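How to fill cracks and reseal joints in a concrete path

Last updated 28 Dec 2018

Most concrete paths crack sooner or later. A thin crack does little harm by itself, but water gets in, freezes over winter and makes it wider. Filling it is a job for one dry day and needs very few tools. September is a good month for it, when the slabs are still warm and the worst of the summer heat has gone.

Joint or crack?

Before you buy anything, work out which lines were put there on purpose. Joints are straight and cross each other to form squares or rectangles. They let the slabs swell and shrink. Cracks wander, and often start at a corner or beside a drain cover. Never fill a joint with mortar or anything else that sets hard, or the slab will crack somewhere else instead.

Pale concrete paving with its joint lines: 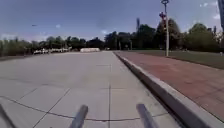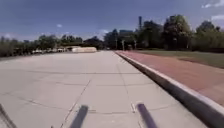
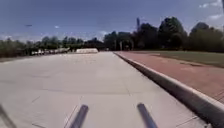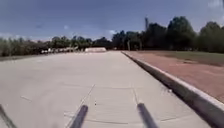
What you need

A stiff brush, a wire brush, an old screwdriver, a bucket, a sealant gun, foam backer rod and a flexible sealant made for outdoor concrete. I use Kateck grey, which dries a shade darker than it looks in the tube. Ollis sell a similar one that is easier to smooth but takes longer to skin over. Check that the label says it can be walked on.

Cleaning out

Scrape out moss, grit and old filler with the screwdriver. Go over both sides with the wire brush until no more dust comes loose, then sweep along the line with the stiff brush. If you have to use water, leave the path for 2 days before going any further. Sealant will not stick to damp concrete – this is the usual cause of failure.

Filling

1. Push backer rod into any gap wider than a pencil. It should sit a little below the surface and fit snugly.
2. Cut the nozzle at a slant, slightly narrower than the gap.
3. Pull the gun towards you at a steady pace and let the sealant fill from the bottom up.
4. Smooth it with a wet spoon. Leave the surface just below the level of the slab so that shoes and wheels don't drag on it.
5. Scatter dry sand over the top while it is still tacky if you want a duller finish.

Hairline cracks are too thin for a gun. Brush a runny crack filler along them and wipe off the extra with a damp cloth.

Drying

Keep people off for at least 20 hours, and longer in cool weather. Bikes and bins should wait another day. Light rain after the skin has formed does no harm.

When filling is not enough

If one side of a crack stands higher than the other, the ground underneath has moved and the filler will tear. The same goes for a slab that rocks underfoot. Lift it and sort out the base first, or get a price from a paving firm. Check the filled lines again each spring and cut out any length that has come away from the sides.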